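Chapter 5
Showing, Not Telling: Teaching a Robot by Hand and by Remote

Ask a roomful of people to write down how to put a ketchup bottle on a plate and you will get a roomful of bad recipes. "Pick up the bottle" is a popular first step. It leaves out where the fingers go, how hard they squeeze, which way the wrist has to turn so that the elbow doesn't sweep the fruit onto the floor, and when to let go. The authors of these recipes have all put bottles on plates for most of their lives. They are experts, and their expertise is of very little use to anyone, least of all to a machine.

Chapter 4 dealt with the classical answer to this problem, which was to make the recipe longer. You measured the table, wrote down the position of every object, worked out a path between them, and hoped that whoever wiped the table overnight had put everything back. If you did the exercises, you'll remember how that went.

This chapter takes up the other answer. Instead of describing the motion, we perform it, with the robot as our somewhat clumsy stand-in, and record what happens. The field calls this learning from demonstration. Parents call it "watch me," and get mixed results too.

5.1 Two ways to hold a robot's hand

There are two main ways to give a demonstration, and they feel very different from the operator's chair.

The first is kinesthetic teaching. You take hold of the arm and move it yourself. The motors are set to cancel out gravity, so the arm floats along with whatever you do, and the joint angles are written down many times a second. The appeal is obvious. You feel the contact, you feel the weight, and you can get a beginner going in minutes. The drawback is that you are standing in the way. Your hands and sleeves turn up in the camera's view during training and are missing when the robot later has to work alone. A policy that has learned to rely on the sight of a blue cuff will be lost without one.

The second is teleoperation. You stand back and drive the arm from somewhere else, using a joystick, a hand controller, or a smaller copy of the arm that the big one imitates. Now the camera sees only what it will see later. The price is paid in feel. Most inexpensive setups send nothing back to your fingers, so you judge a grasp by eye, and your eye is usually in the wrong place. New operators tend to approach an object, stop, lean sideways to look, approach again, stop again, and then close the gripper on air. All of this is recorded faithfully. The robot has no idea that you were embarrassed, and will learn the leaning-and-stopping along with everything else if you let it.

5.2 The Irkberg sessions

We will come back several times to a set of demonstrations collected at the Irkberg teaching lab under Kaede Yoshida, mainly because the notes are unusually frank. The plan was to record 900 demonstrations of simple kitchen tasks, each of them a matter of moving one item from one place to another. The operators ended up recording 1,710. Yoshida's log explains the difference in a single entry from May: "Reset errors. Started over. Bought better coffee."

A reset is the business of putting the table back between one demonstration and the next, and it gets far less space in the literature than it deserves. If the operator always puts the bottle back in the same spot, the robot learns the spot. If the bottle goes back anywhere at all, some of the starting positions will be out of reach, and the next few minutes are wasted. The Irkberg group settled on a middle course: a printed card telling the operator which region of the table to use, with the exact placement left to human sloppiness. Human sloppiness proved to be in good supply.

Then there is the question of style. Five operators given the same task will produce five different motions. One goes over the top, one comes in from the side, and one nudges the target plate closer first, which strictly speaking is cheating. A learner that averages the over-the-top route with the sideways route may choose a path through the middle of whatever both operators were avoiding. We will put this on a proper footing in Section 5.4, where it becomes clear why the average of two good ideas is so often a collision.

5.3 Before you touch the arm

The lab work for this chapter can be done on any small arm with a gripper and a camera. Find the emergency stop and press it once, on purpose, so that the first time isn't an accident. Write the task as one sentence with a clear end state – "the bottle is on the plate" will do, "tidy up" will not. Then record 3 practice runs and throw them away. You will want to keep them. Students always do, and the practice runs always turn out to be the ones with the elbow in the fruit.

When you set up your own table, look at Figure 5.1 and decide which end state you would write down for it, and what you would move for the next reset.

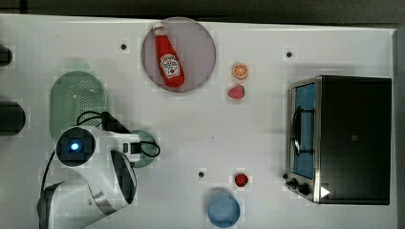
Figure 5.1. A kitchen tabletop setup from above, with the ketchup bottle on the pink plate and the gripper over the green one.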